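Thread, and a long one, so get a drink. I want to talk about "lifetime" warranties on kitchen stuff and why I've stopped believing a word of them.

Background for new followers: I read fine print for fun. I used to do it for a living, on the claims desk of a small appliance insurer, and I never got the habit out of my system.

So. Setport sells a dinner plate with a lifetime guarantee against chips. It says so on the box, it says so on the shelf tag, it says so in the ad that has been following me around for a month. I went and read the guarantee. It runs to 479 words and the word "lifetime" gets defined in the second to last paragraph.

Lifetime means the lifetime of the product line. Not yours. Not the plate's. If Setport drops the pattern in September, your plate's life ended in September, even if it's sitting in your cupboard looking fine.

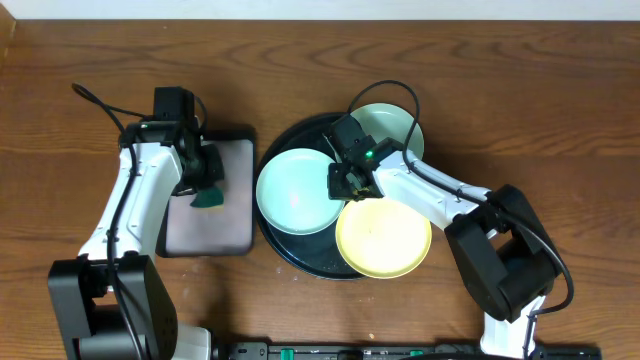

People will tell me that's normal, and I agree. It's so normal that I've got a folder of these now. My problem is that everyone selling the plate knows what a shopper hears when they say "lifetime", and they're happy to let you hear it.

Next one. Öberg. Nice-looking stuff, I own some, I'm not here to trash the dishes. Their warranty covers "defects in material and workmanship under normal household use." Okay, what's normal household use? Page two: hand washing in lukewarm water with a soft cloth, dried right away, never stacked without felt between pieces.

Who lives like that? I've got a sink, a rack and about four minutes. I would bet money that the person who wrote that paragraph stacks their plates.

And look at how it works if you do file. You have to show that the chip was a defect and not wear. How do you show that? You mail in the plate, at your own cost, and they look at it and tell you. There's no outside check and no appeal. The company that would owe you the plate decides whether it owes you the plate.
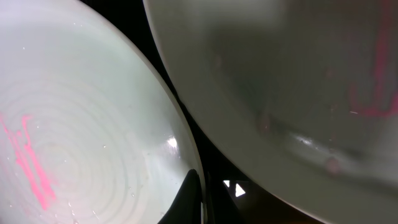 I asked their support line what share of claims they approve. First answer: "we don't publish that." Second answer, a day later, from someone else: "the vast majority." I asked how vast. Still waiting.

Somebody is going to reply that they sent a plate in and got a new one with a nice note. Great! I believe you. I also sat on the other side of that desk and I know that an easy yes on a cheap item is cheaper than arguing. Try it with the serving platter and let me know.

Which brings me to registration. Domimar gives you 20 years, a real number, and I was ready to say something kind about them. Then I got to the part where the 20 years only starts if you register within 67 days of purchase. Miss that and you've got one year.

67 is a weird number, isn't it? Two months I could remember. I don't have proof they picked it so that people would forget, but I've been in meetings where numbers like that got picked, and it wasn't by drawing them out of a hat.

The registration form also wants your birthday, your phone number and the number of people in your household. For a bowl. I left the phone number blank and the form wouldn't go through, so now Domimar has the phone number of a pizza place that closed years ago.

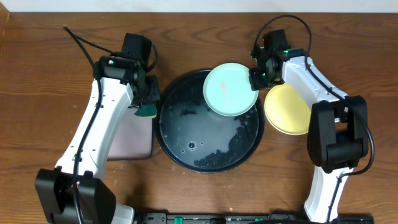

A few people have already asked about the "tested to 1000 washes" sticker, so let me do that one now.

Tested how? By what kind of wash? At what temperature, with what soap, next to what other dishes? The sticker is on the Borncombe line and there's no link, no report number, no lab name. I wrote and asked. They told me the testing was done "in line with industry practice."

Fine, but did the plates pass? Read the sticker again. It says tested to 1000 washes. It doesn't say what they looked like at the end. I could test a paper plate to 1000 washes if you gave me enough time and didn't ask how it went.

To be fair to Borncombe (I try), the warranty itself is the shortest and plainest of the four. Two years, keep the receipt, take it back to the store. No mailing, no registering, no felt. They put a silly sticker on the front and a decent deal in the box, and I'd guess the sticker sells more plates.

Here's what I do these days, for whatever it's worth.

I look up the warranty before I buy, on my phone, in the aisle. If I can't find the full text in a couple of minutes I treat it as no warranty at all.

I search the page for the words "discretion", "normal" and "registered". You learn most of what you need from the sentences those three are sitting in.

I check who pays for shipping. A free replacement that costs more to mail than the thing cost new is not free.

And I take a picture of the receipt, next to the item, the same day. Thermal paper fades. I've pulled receipts out of a drawer that were completely blank, and at the claims desk a blank receipt was a no every single time.
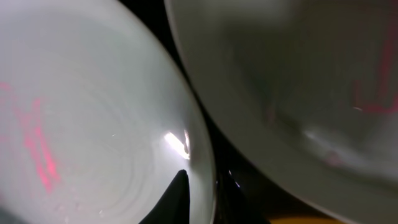 Someone in the replies says I'm overthinking dishes. Maybe! But it's the same wording on mattresses, on luggage, on roof shingles. The plates are where I can afford to be wrong while I work out how it's done.

Another reply: "just buy used and skip all this." I mostly do. A thrift store plate comes with no promises and I've never once been let down by it. It won't help with the mattress though.

If you've got a warranty with a definition of "lifetime" that beats Setport's, send it to me – screenshots please, with the page it came from, no "my cousin told me." I'll do the luggage ones next, once I've read through the pile.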